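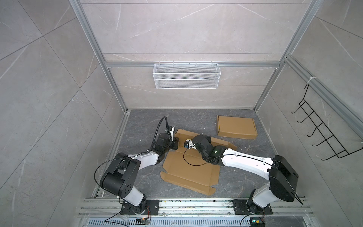
Both arms over an unfolded mailer blank, right gripper down near the upper edge.

Right arm drops out with overload while holding down a box blank

posted by toft_cell2

Two arms on a common rail, folding die-cut mailers. The right gripper presses on the blank near its upper edge while the left one goes for the tabs. After 12 or so good boxes the right shoulder throws an overload fault, torque goes off and the whole arm sags onto the work. Power cycling clears it. Supply is fine at the terminals. Firmware is whatever Clukine shipped in March. I have raised the torque limit once and it only made the fault come later. What should I look at next?

Imani Kincaid

Put the torque limit back first. With the forearm reached out that far the shoulder is already carrying most of its load, and your press move is probably commanding a target below the floor. The position loop never closes the error, so current stays up until the thermal model trips.

Log the shoulder current during the hold. If it climbs and stays flat at the limit, that is the cause. Raise the press target 2 mm at a time until the blank just stays put, and cut the hold to 500 ms. Also change the fault action from torque off to a controlled lower. Keep hands out of the enclosure until you have done that, and cut power before reaching in to clear a jam.

mamo_r

had this, was the cable. check where it loops at the wrist

Stondel

Cable is worth a look, but a broken conductor normally gives a comms timeout and not an overload. Read the fault register before you clear it. The power cycle wipes it. Poll it every 2000 ms to a file and you will have the shoulder temperature as well.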